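Gripper node drops position commands when the planner replans

Lidarar Forum > Drivers and tooling > October 2020

perach_fan
So I've got my Robotiq two-finger running off the Rolance planner and I'm losing my mind a little. Every time it replans mid-grasp, the gripper gets a fresh open command and lets go of the part. I logged 2670 commands over one evening and 17 of them were opens I never asked for. Anybody seen this?

solderpond
Yep, had it last January. The planner resends its whole start state on a replan, gripper included. Pull the gripper out of the planning group and send it commands from your own node.

perach_fan
Hmm, but then the collision check doesn't know how wide the fingers are, right?

kettle_drum
Right, and that's why I'd leave it in. I don't agree with solderpond on this one - you fix a dropped part and get fingers driven into the bin wall instead. Set the start state from the measured joint values and you're done.

solderpond
Measured values lag on my setup, and I ended up with the same opens, just fewer. You can publish the width separately, it's maybe an hour of work. Panicker has a branch with it already, look for issue 2121.

kettle_drum
Lag is a driver setting! Bump the status rate before you go ripping up the planning group.

perach_fan
OK, tried kettle_drum's way first because it was two lines. Zero stray opens so far, but I've only done short runs on thin stuff like this copper-colored strip. Will try the Panicker branch next and post both logs.
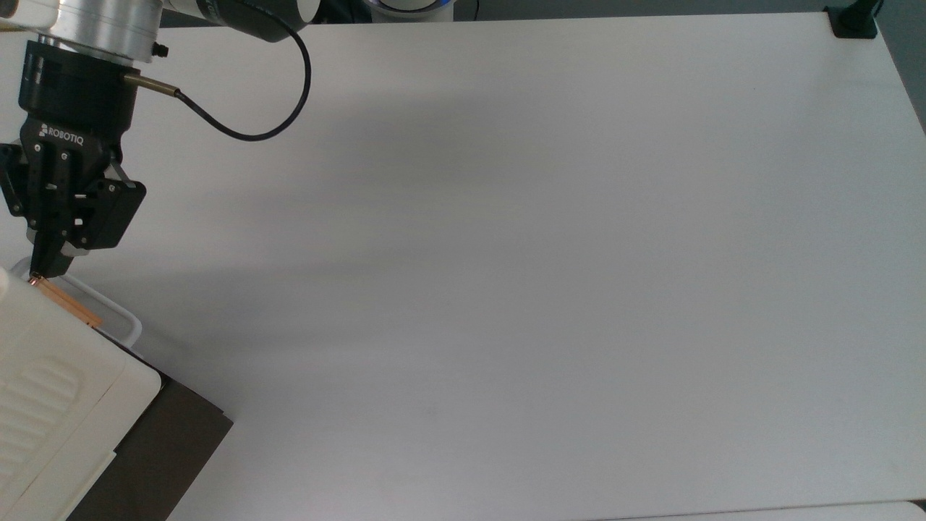
Replies on page 2

solderpond
Post the replan timestamps too please, I want to see if they line up with the status messages.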